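# The Long Road to an Empty Laundry Basket

My mother folds a fitted sheet in less than one minute, with the television on. I thought about her often during the two days I spent at Wiltel, a small company which tries to teach machines the work that she does without looking.

The question I brought with me was simple. Can a robot do the chores yet? Everybody I met gave me a different answer, and most of them began with a sigh.

Styliani Makris leads the household group. She told me that her team has a list of 63 chores, written on paper and taped inside the door of the kitchen cabinet. Five of them are crossed out. To be crossed out, a chore must be done in a home where the machine was never before, with objects it did not meet. Putting shoes in a pair by the door is crossed out. Wiping a flat table is crossed out too, but cleaning a table after breakfast is not, and she became a little angry when I asked what is the difference.

"Breakfast is sticky," she said. "Somebody left a spoon in the jam. Where does the spoon go? Where does the jam go? You have lived in your house for years and your husband still asks you."

The tasks of the second morning were of the tidying kind: take a thing from the table, put it in a bin, take the next thing. It sounds like work for a child of three. Benjamín Núñez, who prepares the tasks, has collected more than 500 objects from flea markets and from his own drawers, and he changes them all the time so that the system does not get used to them.
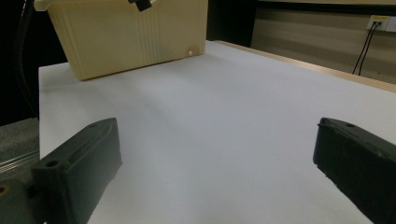 *Two gripper fingers over a white tabletop, with a storage bin at the far left.*

What a hand feels is a big part of the problem. When I reach in a bag for my keys, I don't see them, I know them by touch. A gripper with two fingers must do nearly everything by looking, and when the fingers come close to the object they often hide it. Núñez showed me a sock that the machine had tried to pick up 660 times in one month. I asked how many times it succeeded. He said that this depends on what I call a sock.

In the shop floor the picture is better, although also less exciting. Pappas packs spare parts for garden tools, and I visited their hall in April. One arm there puts rubber seals into trays from four in the afternoon until midnight. Loukia Liapis, the shift manager, is satisfied with it. The seals come always from the same side and the lights do not change. But when a supplier began to send the seals in thinner bags, the arm stood still for three days, and two people from her team did the work by hand until a new program arrived.

"I would buy a second one," she said. "I would not send home a person for it."

Thodoris Theodorakopoulos used to repair washing machines and now advises Wiltel on laundry. He believes that the first useful home robot will be slow, and that people will accept this. It can work in the night, he says, while the family sleeps. If it needs four hours for one basket, who will complain? Makris is not so sure. She has two cats, and she does not want anything with a motor moving in her hallway at three in the morning.

She would not give me a year. When I insisted, she offered me the paper from the cabinet door and a pencil, and asked me to mark the chores I hate the most. I marked the fitted sheet first. It had already many marks next to it, from other visitors.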